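3.2 Floor covering and reverberation in the small rooms

The rooms in the Honville set were measured unfurnished first and then again with each floor covering in turn. Reverberation time was taken from the decay of an interrupted noise signal, following the procedure in Section 2, and the values given here are means over all source and microphone positions. Octave bands below 125 Hz are left out because the decay curves in that region were not straight enough to fit.

Bare plank floors gave the longest decay in every band. The difference between planks and thin carpet was small at 250 Hz and grew steadily toward the upper bands, as would be expected for a porous layer of limited depth. Cork fell between the two. In the Ashby room, which has one outside wall of hard plaster and a lower ceiling than the others, the cork and plank curves crossed between 500 Hz and 1 kHz. We first took this for a fitting error. The decays were refitted with a shorter evaluation range and the crossing remained, so it is reported as measured.

Two explanations were considered. The first is that the cork was laid loose over battens and acted in part as a panel absorber, with a resonance low enough to shift the balance between bands. The second is that the field in the Ashby room was not diffuse, so that the floor was struck by less of the sound energy than the standard formula assumes. The second is harder to test with the data in hand. Tilting two of the diffuser panels changed the mean decay only slightly, and the change was within the spread between microphone positions.

Volume was a stronger predictor than covering. The Kernar room, at 669 cubic feet, showed shorter decays on bare planks than the larger Nultitz room did with carpet in the middle bands. A comparison of coverings across rooms therefore has little meaning unless the absorption is first expressed as equivalent area. This was done with the Sabine equation for all cases. The Eyring form was also tried, and the ranking of the coverings did not change.

3.3 Corners

Sound pressure builds up near the meeting of two walls and a floor, and small rooms have proportionally more of their floor area close to such corners. For this reason a second series was run with the source placed on the floor in a corner and the microphone moved outward along the diagonal. Levels at 550 mm from the corner were higher than the room mean in all low bands, and they fell toward it with distance. The fall was less regular over planks than over carpet. Objects on the floor were not part of this series, and their effect is treated separately in Section 4, where scattering from small items is compared with that from a single large one.
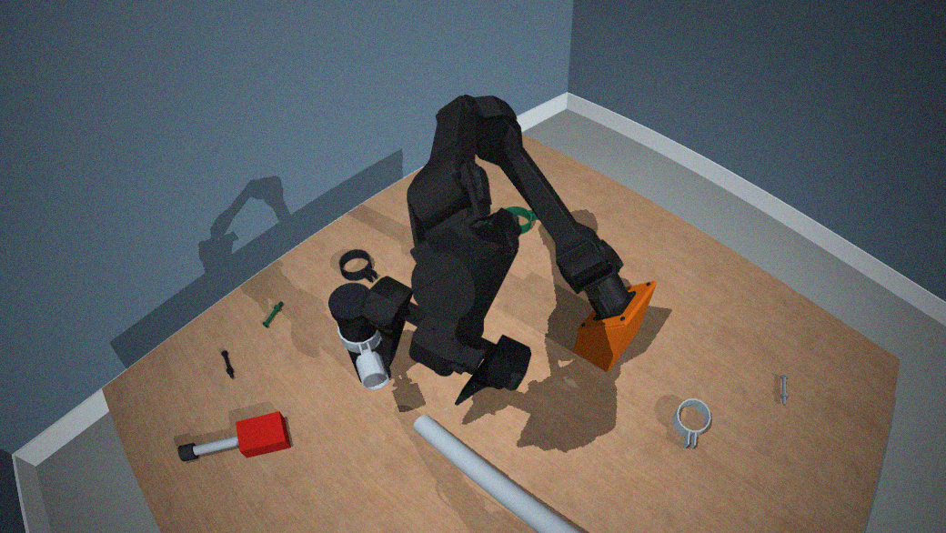
Flynn Hapeta
26 Jul 2023

Figure 2. Rendered room corner with plank floor, large and small objects in place.

The geometry of a corner is easy to model, but the surface data are less certain. Published absorption coefficients for wood floors vary with the thickness of the boards, the depth of the air space and the type of fixing, and few sources state all of these. We used a single set of coefficients for planks throughout. Errors from this choice should be largest at 125 Hz, where the air space matters most, and should have little effect above 1 kHz.

Model and measurement agreed best in the Nultitz room. Agreement in the Ashby room was poor at 250 Hz, for reasons that may be linked to the crossing described in Section 3.2. The room was measured again in December with the battens removed, and those results are given with the scattering data in Section 4.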